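Flush toilet

A flush toilet is a toilet that uses water to carry waste away through a drainpipe. I keep this entry on my own little reference site, so you get the basics plus whatever I happen to find interesting (mostly tanks, sorry!).

Parts

Most home toilets have a bowl, a tank, a seat and a lid. Inside the tank there's a fill valve that lets water in, a flapper that lets it out, and a float that says when to stop. I learned those names the hard way, in January, with a flapper that wouldn't seal.

How it works

Push the handle and the flapper lifts. The tank empties into the bowl, the water rises over the bend in the trap, and a siphon pulls everything down after it. When air gets in, the siphon breaks - that's the gurgle. Then the tank fills again and the float shuts the valve.

Local history

My own town, Nedstead, got its first public restrooms on Brirkgate, and the block on Watedgate came 2 years later. Antal, the company that fitted both, used high tanks with pull chains, and I still love the look of them. The chains went when the blocks were redone with low tanks.

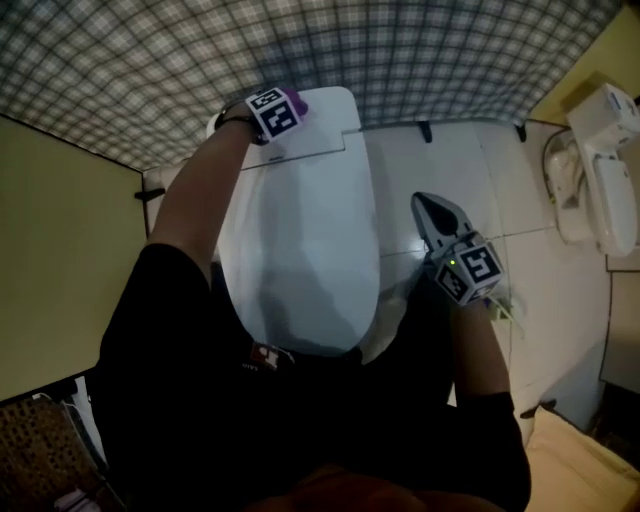

Why is there always water left in the bowl?

The bend in the trap holds it there, and it keeps sewer gas from coming back up the pipe.

See also: Cistern, Siphon, Bidet

Last edited August 6, 2019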